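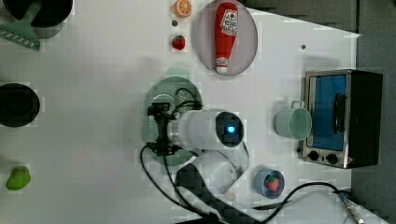 Figure 3. Overhead view of the Clunside table, with the gripper at the pale green plate.

5.2 Failure during tabletop trials

We ran 409 trials on the toy kitchen table with the Brelance controller. Of these, 52 ended in a protective stop. Most stops came while the arm was moving low over the table, between one object and the next. The joint torque went over the limit, the brakes closed, and the operator had to release the arm by hand.

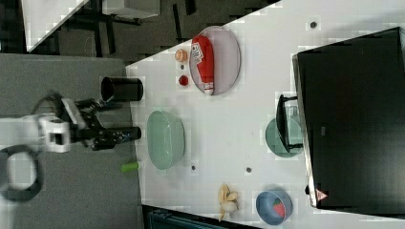 What set off the stops?
The cable bundle pulled tight when the wrist turned past its usual range, and the controller read the pull as a collision.

Ľudovít Danko found the cause in the torque logs. The load rose slowly over roughly 60 control steps – a real contact gives a sharp peak. The wrist camera was little help here, as fast moves blurred its view of the table. 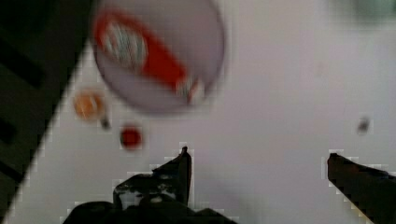

Could the torque limit have been raised?
We kept it as it was, as a higher limit would also have let the arm press harder on a person's hand.

Dorin Mihăilă then rerouted the bundle and added a software limit on wrist rotation. We repeated 50 of the trials with the same start poses. Two stops remained, both with the slow rise in load seen before.
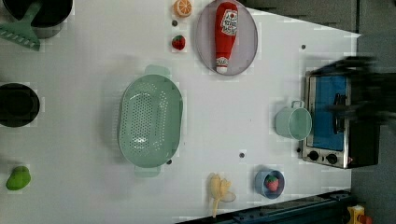 Both came at the far end of the arm's reach, where the new route leaves the least slack. A longer bundle would help, but it could catch on objects near the base. We have left this open and list the two trials as failures in Table 4.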